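Kodarer home simulation package, bedroom set: review after 79 runs
Reviewed by Ilona Bodnár, Jul 21, 2018

Kodarer sells a simulated two-armed mobile robot with furnished rooms for testing tidying tasks before they go to hardware. We licensed the bedroom set to check a grasp planner written by Surachet Thaweesak. The rooms are good. The contact handling has a fault that buyers should know about before they trust any success rate from it.

Setup

Installation took an afternoon. Documentation covers the arm limits and the camera mounts in full and the gripper in half a page. Default contact step is 3 ms, which can be lowered in the config file but not in the interface. Each run is capped at 2000 control steps.

The task was simple: pick a named item off the floor or the bed and set it down elsewhere. Bedroom items include footwear and books, and both are harder than they look. A flat sole gives the fingers very little height to close on, and a paperback on a mattress sits on a surface that gives.

The fault

In 6 of the 79 runs the planner reported a completed grasp with no item held. The log shows finger force rising to the threshold, the grasp flag going true, and the arm lifting on schedule. The item pose does not change. Kittipong Chaimongkol traced it to the force reading, which sums all contacts on the finger, including contact with the floor. A fingertip pressed into the planks at a shallow angle reads the same as a fingertip pressed against a sandal.

The second part is worse. When the finger is driven into the floor, the solver does not stop the arm. It lets the tip sink a few millimeters and then releases the stored error in one step. Wrist velocity in our worst case exceeded the rated joint limit, and no fault was raised. On hardware that would be a protective stop at best. A controller tuned against this package would never learn that the stop exists.

Kodarer support (Meesuk office) confirmed the force summing within the week and called it intended behavior. They have opened a ticket on the missing limit check.

Workaround

Filter contacts by body pair before thresholding, drop the contact step to 1 ms, and add your own joint velocity check outside the simulator. The smaller step makes runs roughly twice as long. With all three in place the false grasps did not recur on the same seeds.

Bedroom set, floor and bed items:
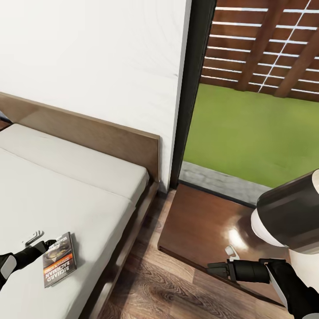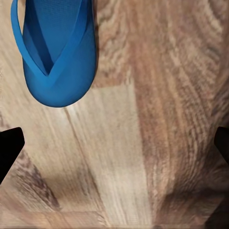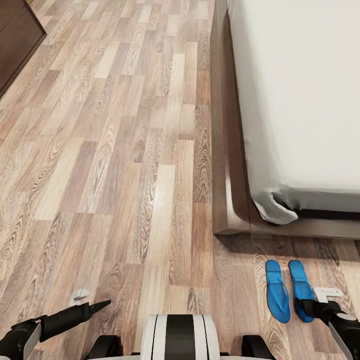 Compared with the Bernen package we used before, Kodarer has better rooms and a worse log format. Bernen raises a fault on every limit violation, sometimes too eagerly, and its grasp flag needs contact from both fingers on the same body. I would take the eager version for any work that ends on a real arm.

Laiba Qureshi ran the same seeds on the Prakisau build and got the same six failures, so the fault does not depend on our machine.

Rating: usable for perception and navigation. Not recommended for grasp validation until the velocity check is fixed. I will rerun the full set when the ticket closes.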